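Field Officer, River Restoration and Community Outreach
Gulalitz Watershed Trust

The Gulalitz Watershed Trust invites applications for the position of Field Officer in its River Restoration and Community Outreach program. The position is full time, for an initial term of two years, and is based at the Trust's field station in Vodow. The successful candidate will report to the Program Director, Maritza Huaranga.

The Trust works with landowners, towns and schools along the Gulalitz River to restore streamside forest, reduce farm runoff and reopen side channels to fish. The present phase covers four tributaries and includes the planting of 1,430 native trees on former grazing land. A share of the work is carried out under agreements with farm families, who keep title to the land and receive yearly payments for maintaining the planted strips.
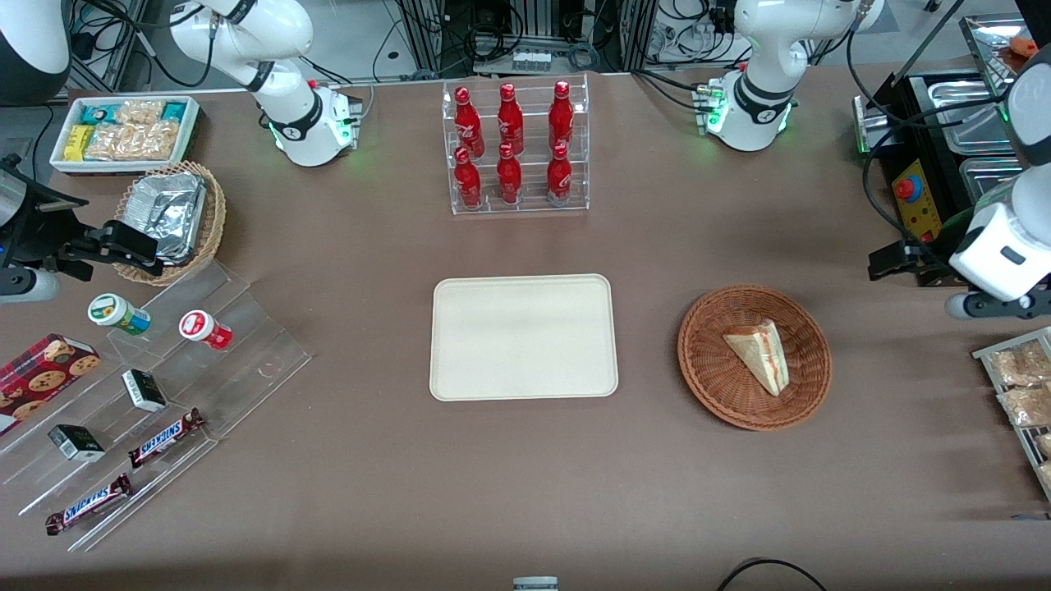
The Field Officer will be responsible for the following duties:

Conducting monthly water sampling at established stations and entering the results in the Trust's records.
Inspecting planted areas and reporting on survival, fencing and damage from deer.
Meeting with landowners to explain the terms of restoration agreements and to receive complaints.
Preparing written material for public meetings in Vodow and Feltusico.
Supervising seasonal planting crews in spring and fall.

Applicants must hold a bachelor's degree in environmental science, forestry, geography or a related field, or have equivalent work experience. At least two years of field work is required. Applicants must hold a valid driver's license and be able to walk over rough ground in all weather. Experience in working with farmers is strongly preferred. Knowledge of mapping software is desirable, and training will be provided where needed.

The Trust offers health coverage, paid leave and the use of a vehicle for official travel. Employees who relocate to Vodow may claim up to $1,000 in moving expenses on presentation of receipts.

Applications should include a cover letter, a résumé and the names of two references. They should be addressed to Maritza Huaranga and delivered to the Trust's office at 4 Guzmán Street, Vodow, by 5 p.m. on the last working day of October. Incomplete applications will not be considered. Interviews will be held at the field station, and candidates selected for interview will be notified in writing.

The Gulalitz Watershed Trust is an equal opportunity employer.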